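Home | Tickets | My Queue | Knowledge Base | Log out

Ticket 308: Right arm pauses for ages during kitchen table demo
Project: Buven
Site: Gernard, demo room
Status: Open, waiting on retest
Last updated: September 24, 2018

Okay, starting this ticket properly because my notes from open day are on three different scraps of paper and one of them has coffee on it.

Short version: during the kitchen table demo the right arm kept stopping dead between tasks. No fault, no beep, nothing red on the operator screen, it just sat there and thought about life. Then it would pick up where it left off like nothing happened. Longest one I timed was 70 seconds, which feels like a week when you have a room full of visitors looking at you. I filled the gap by talking about joint limits (sorry, everybody).

Setup was the usual Buven table. Control software is Leka, same build we've had since February, and I hadn't touched the config except to load the open day task list. First two groups went fine! Really fine, I was thrilled, people clapped. The pauses started with the third group and got worse after lunch.

What I tried, in order:

Restarted the Leka task server between groups. Helped for one run, then the pauses came back.

Swapped the network cable from the control PC to the switch. No change. The old cable is probably good, I put it back on the hook.

Ran with the left arm parked and disabled in the task list. Still paused. So I don't think it's the two arms waiting on each other, which was my first theory and I was pretty attached to it.

Turned off the visitor screen (the big one that mirrors the head camera view). This one is interesting. I got four clean runs in a row with it off, then somebody's kid asked why the TV was dark and I turned it back on, and the very next run had a pause. Not proof, but come on.

Checked the lights. Somebody at Flirnex suggested on the phone that the table might be too bright with the extra lamps we brought in for the day, and the perception side could be retrying. I killed the lamps, no difference I could see.

Two head camera views from the day, so you can see how the table was laid out and where the arms were: 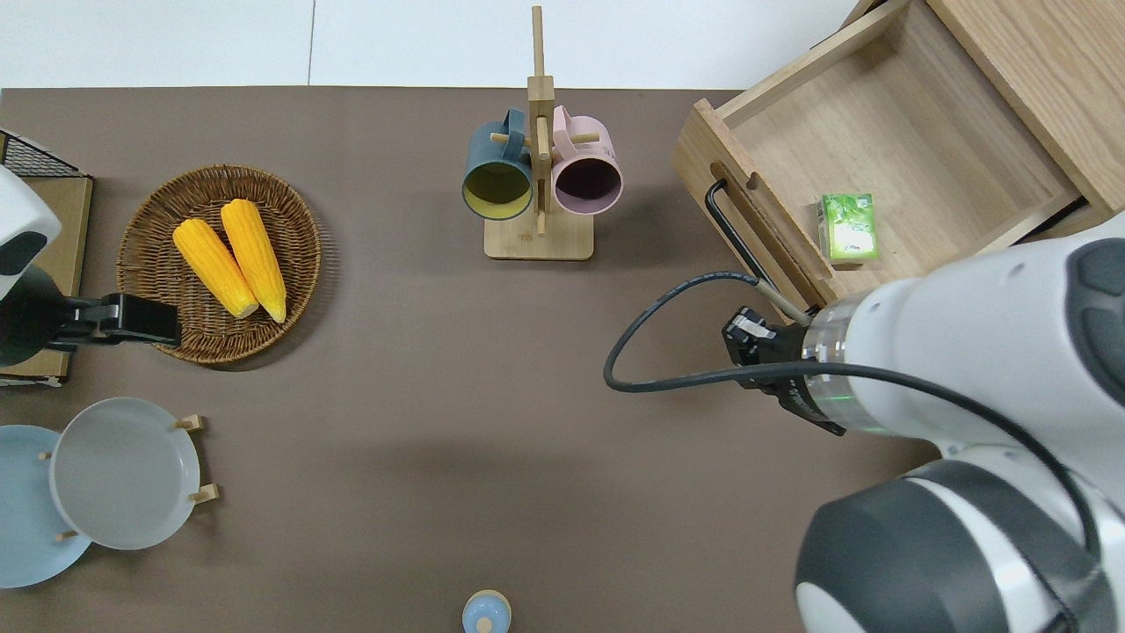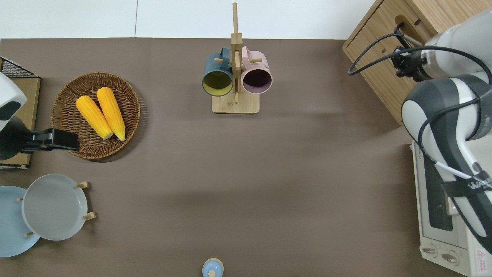 Back to the log. I pulled the Leka log off the control PC after we closed up and went through it with a sandwich. Every pause has the same thing in front of it: the planner asks for a fresh camera image, the request goes out, and then there's a big fat hole until the image comes back. On good runs that takes under 200 milliseconds. On bad ones it's many seconds. The arm isn't confused at all, it's waiting for a picture.

So my current guess is that the mirror to the visitor screen and the planner are fighting over the same camera stream, and the mirror wins. We never see it in regular testing because we never have the big screen plugged in. The part I can't explain is why the first two groups were fine with the screen on. Maybe something fills up slowly? I'd love for someone who knows the camera service to tell me I'm wrong or right, either is good.

One more thing that may or may not matter. Before lunch I had one browser open on the visitor screen. After lunch there were 2 of them open, one hiding behind the other, both showing the live view. I have no idea who did that and it may well have been me. I closed one late in the day, but by then we only had time for a single run, and that one was clean.

Things I have not done:
- run it with the screen on and only one viewer for more than one run
- watched the memory on the camera service over a couple of hours
- tried the lower resolution mirror (there's a setting, I found it in the car on the way home, of course)

Asking for: somebody from the Flirnex side to look at the attached log, mainly the stretch right after lunch, and a yes or no on whether the mirror is supposed to have its own stream. If there's a newer Leka build that changes this I'm happy to be the guinea pig, but please not the day before a visit.

For the next demo my workaround is screen off, and I'll bring people closer to the table one small group at a time, behind the tape. They liked that better anyway. A couple of people asked really good questions about how it decides which arm to use, and I've put those on the Buven page so they don't get lost in here.

Added later the same evening: checked disk space on the control PC too, plenty left. Also found the missing e-stop lanyard, it was in my jacket.

Leaving this open until I can run a long session with the screen on. Priority is medium from me, but bump it if we get another visit on the books.

Related tickets
Visitor screen goes to sleep in the middle of a demo
Leka task list loads in the wrong order after restart
Left arm slow to park at end of day
Gernard demo room: floor tape peeling again
Head camera view upside down on second monitor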